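4월 살림 이야기: 서랍 밖으로 나온 물건들

지난달 소식지에 현관 신발장 이야기를 실었더니 답장을 참 많이 보내 주셨어요. 그중에서도 제일 많았던 말씀이 "신발장은 그래도 신발만 들어 있지, 우리 집에는 뭐가 들었는지 모르는 서랍이 따로 있다"는 것이었습니다. 읽으면서 혼자 한참 웃었어요. 저희 집에도 그런 서랍이 하나, 아니 솔직히 말하면 둘 있거든요. 그래서 이번 달에는 갈 곳을 못 정한 작은 물건들 이야기를 조금 길게 해 보려고 합니다. 차 한 잔 따라 놓고 천천히 읽어 주세요.

이런 물건들은 하나하나 보면 다 쓸모가 있어요. 멀티탭은 명절에 식구들이 모이면 꼭 하나 더 필요하고, 충전기는 방마다 하나씩 있어도 늘 모자라지요. 고양이 모래삽도 그렇습니다. 매일 쓰는 물건인데 화장실 옆에 두자니 자꾸 발에 차이고, 서랍에 넣자니 다른 물건하고 섞이는 게 영 마음에 걸리고요. 통조림은 또 왜 그렇게 부엌이 아닌 데서 나오는지 모르겠어요(저는 작년에 재봉틀 상자에서 참치 캔을 찾은 적이 있답니다).

제가 요즘 쓰는 방법은 아주 단순합니다. 서랍을 통째로 비우지 않고, 손에 잡히는 대로 몇 가지만 꺼내서 넓은 매트 위에 늘어놓는 거예요. 모래삽, 캔, 판다가 그려진 작은 상자, 주황색 멀티탭, 돌돌 말린 흰 케이블, 딱 그 정도면 됩니다. 한꺼번에 다 꺼내 놓으면 저녁 먹을 때까지 그대로 있다가 결국 도로 쓸어 담게 되더라고요.
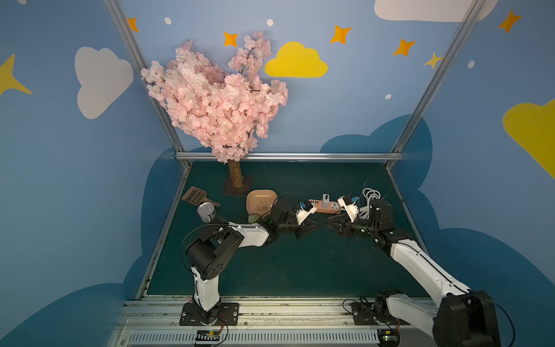
늘어놓은 다음에는 물건마다 "너는 어느 방에서 제일 자주 불려 가니?" 하고 물어봅니다. 좀 우스워 보여도 이렇게 하면 답이 금방 나와요. 멀티탭은 거실, 캔은 부엌, 모래삽은 고양이 화장실 옆 벽에 고리를 하나 달아서 걸어 두고요. 케이블은 느슨하게 감아 끈으로 한 번만 묶어 줍니다. 예전에는 저도 꼭꼭 접어서 고무줄로 칭칭 감아 두었는데, 다시 풀 때마다 성질이 나서 그만두었어요.

상자 이야기도 빼놓을 수 없지요. 모서리가 둥글고 그림이 그려진 예쁜 플라스틱 상자는 누구나 하나쯤 갖고 계실 텐데, 이게 참 버리기가 어렵습니다. 저는 이런 상자에 카드나 쪽지처럼 납작하고 잘 없어지는 것을 넣어요. 대신 상자 하나에는 한 가지 종류만 넣기로 식구들하고 약속했습니다. 물론 둘째는 벌써 세 번이나 어겼고, 상자에서 젤리가 나왔어요!

그리고 장식품이요. 분홍 꽃이 가득 달린 벚나무 모형 같은 것은 정리하는 입장에서 보면 자리만 차지하는 것 같지만, 저는 하나쯤은 꼭 남겨 두시라고 말씀드리고 싶어요. 봄이 짧아서 그런지 집 안에서라도 꽃을 오래 보면 마음이 환해지잖아요. 다만 가지 사이에 먼지가 잘 앉으니 마른 붓으로 위에서 아래로 살살 털어 주세요. 물티슈로 닦으면 꽃잎에 보풀이 일 수 있답니다.

독자이신 카밀 소콜(Kamil Sokol) 님은 충전기마다 종이테이프를 붙이고 어느 기계 것인지 적어 두신다고 편지를 주셨어요. 저도 따라 해 봤는데, 서랍에서 주인을 알 수 없는 충전기가 5개나 나왔습니다. 그중 둘은 오래전에 고장 난 전화기 것이었고 나머지는 아직도 모르겠어요. 혹시 몰라서 봉투에 담아 두었는데, 이 '혹시 몰라서'가 늘 문제지요. 여름까지 찾는 사람이 없으면 보내 주려고 합니다.

한 번에 30분을 넘기지 않는 것도 저한테는 잘 맞았어요. 부엌 타이머를 맞춰 놓고, 울리면 하던 것만 제자리에 넣고 일어납니다. 못 끝낸 것은 다음에 하면 되고, 그 사이에 설거지도 하고 고양이 밥도 줘야 하니까요.

다음 달에는 냉장고 문 쪽 선반 이야기를 준비하고 있습니다. 소스병이 쓰러지지 않게 세워 두는 요령이 있으신 분은 이 메일에 그대로 답장을 주세요. 짧게 써 주셔도 좋고, 저처럼 길게 써 주셔도 반갑게 읽겠습니다.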